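The Cell That Lives Inside a Computer

I've been following Līga Toom around Pellthorpe since March, and I still can't believe how much fuss one gripper needs before it's allowed near anything breakable. She sets up the Kiseo cell (her baby, let's be clear) in simulation first, all of it, right down to the floorboards! Then she nudges a view, runs it, swears a little in Latvian, and nudges it again.

Her colleague Thierry Roussel looks after the finger settings. He changed the opening by 20 ticks while I was eating my sandwich, then changed it back. "Wait till run 40," he told me, and off he went for coffee.

What I loved was seeing how different the same rendered place feels from each spot – down over the tabletop, right up against the gripper, or back in the room with the tripod. 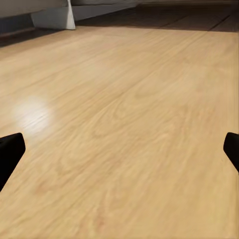
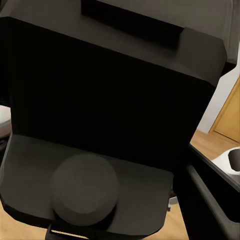
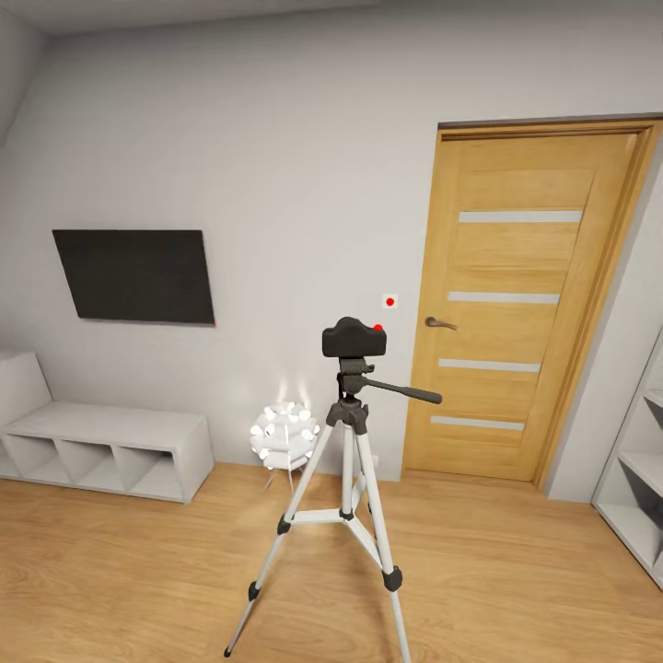

965 words in the print edition

Līga keeps her notes in a file called Barero, and it's a mess, but she can find any old setting in seconds. I asked for a copy. She said maybe after lunch.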